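Workshop diary > Arm build > February

Saturday, late

Got to the Hutchins unit before nine and had the bench to myself until lunch. The plan for the day was the oven door in simulation and nothing else. I left the real arm switched off, with its cover on. The Skidton power supply still hums when it idles and I don't want to chase that this week.

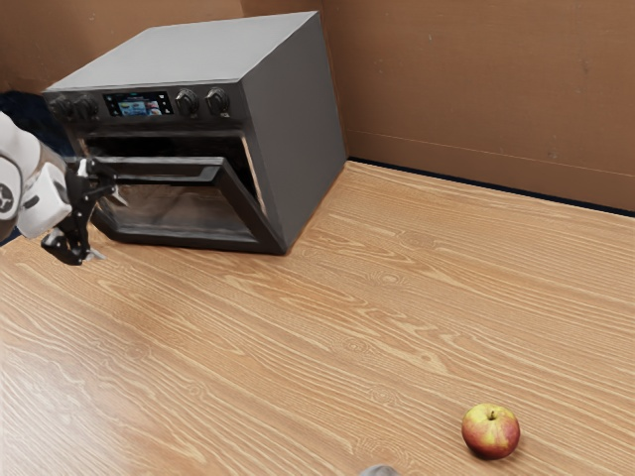
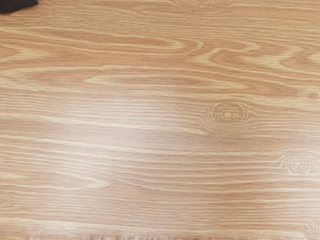
Oven setup in the sim, arm view and close view of the table.

Spent the first two hours on the gripper approach. I had the target point too far in from the corner of the door, so I moved it out in small steps and wrote each one on the back of the Otden invoice. Should have used the notebook. Copied them over at lunch.

After lunch I set up a batch of 200 runs with the arm starting from a slightly different pose each time. Went for a walk to the hardware store in Hekham and bought M3 screws, a box of 100, and a roll of the wide tape. They were out of cable sleeve again.

Came back and the batch had stopped at almost 30. The log file had filled the small drive. Cleared it, turned the logging down, started over. I should move everything to the bigger drive but it needs a new enclosure and I keep putting it off.

Wood texture is fine as it is. I was going to swap it for flat gray to speed things up, then timed both and saw hardly any difference. Left it alone. The friction value on the door hinge is still a guess. Need to take the spring scale to the kitchen oven at home and get a proper number.

Other jobs: crimped the spare motor cable, relabeled the drawer with the bearings, threw out the cracked bracket from January. Floor needs sweeping.

Batch was running when I locked up. Will check it in the morning before I change anything else. Bring the spring scale and a longer extension cord.

Contact | Copyright Arm Build Diary | Back to top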